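De: Natália Gouveia
Para: lista de la ludoteca
Asunto: Re: Cocinita: qué conservamos y dónde va cada cosa

Hola a todos:

Contesto al mensaje de Ayman, que copio por partes más abajo.

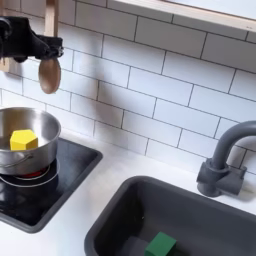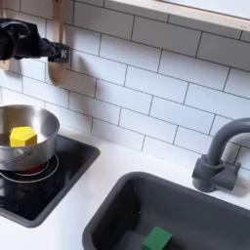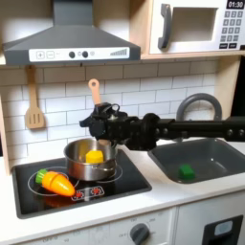
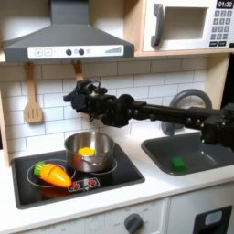 > El 16 de abril, Ayman Nassar escribió:
> La cocinita me parece bien como está, pero hay que decidir tres cosas
> antes de que abra la sala pequeña: si los utensilios se quedan colgados
> o van en un cajón, qué hacemos con la comida de juguete y si pedimos
> más cacharros. En el almacén hay una caja de Lokari sin abrir.

Sobre los utensilios, yo los dejaría colgados. En el cajón acaban debajo de los platos y al final los niños cocinan con lo primero que encuentran. La espátula de ranuras y la otra pieza de madera se alcanzan bien desde delante. Lo que sí pediría es que cada una vuelva a su sitio al recoger, con el agujero del mango hacia arriba. Hemos perdido ya dos cucharas en la sala grande por dejarlas en el fregadero y mezclarlas luego con las cosas de la arena.

> En cuanto a la comida, yo separaría los bloques de las verduras. Los
> bloques amarillos y verdes vienen de un juego de construcción y las
> familias preguntan qué son.

Aquí no estoy de acuerdo. Para un niño de tres años el bloque amarillo dentro de la olla es queso, patata o lo que toque ese día, y el verde del fregadero puede ser cualquier cosa que haya que lavar. La zanahoria solo puede ser zanahoria. Prefiero que haya de las dos clases. Si a alguien le preocupa que el juego de construcción quede incompleto, en la caja de Tidard hay bloques sueltos de sobra y podemos reponer de ahí.

Sí conviene limitar la cantidad. En la sala grande vaciamos el cesto entero encima de la encimera y no queda sitio para trabajar. Con pocas piezas a la vista juegan más rato, y el resto se puede guardar e ir cambiando cada mes.

> La olla es de metal y pesa más que las de plástico. ¿La cambiamos por
> una de Zikley?

Yo la conservaría. La he tenido en la mano y no me parece pesada para el uso que se le da. Hace ruido, eso es verdad, y si la sala de lectura se queja habrá que poner una alfombra debajo de la cocinita. Las de Zikley que compramos el año pasado perdieron el asa en un par de meses.

Del catálogo de Sleiman he mirado la referencia 2881, que es un juego de sartén y cazo pequeños, y la 733, un escurridor para poner al lado del fregadero. Pediría solo el escurridor. Ahora mismo lo que se lava no tiene dónde dejarse y se queda en la pila. La sartén puede esperar a que abramos la caja de Lokari y veamos qué trae.

Para la limpieza propongo lo siguiente:

Encimera, placa y fregadero: paño húmedo al cerrar.
Azulejos: una vez por semana, insistiendo en las juntas grises, que es donde se nota.
Piezas de plástico: agua y jabón, y secar antes de guardar.
Utensilios de madera: paño apenas mojado, sin dejarlos en remojo.
Mandos de la campana y teclado del microondas: paño casi seco.

El microondas está arriba a la derecha, sobre la balda, y los más pequeños no siempre llegan. No quiero bajarlo porque ocuparía media encimera. Si hace falta, ponemos el taburete bajo de la sala grande, el ancho, y retiramos el otro.

> Me falta saber si la etiquetamos con dibujos, como la estantería de
> puzles.

Con dibujos, sí, pero en las cajas de repuesto y en ningún sitio más. Puedo hacer yo las etiquetas. Necesito que alguien me diga el tamaño de las tapas, que no las tengo delante.

Ayman, si te parece bien lo del escurridor, añádelo al pedido antes de cerrarlo. Los demás, contestad a la lista y no solo a mí.

Un saludo,
Natália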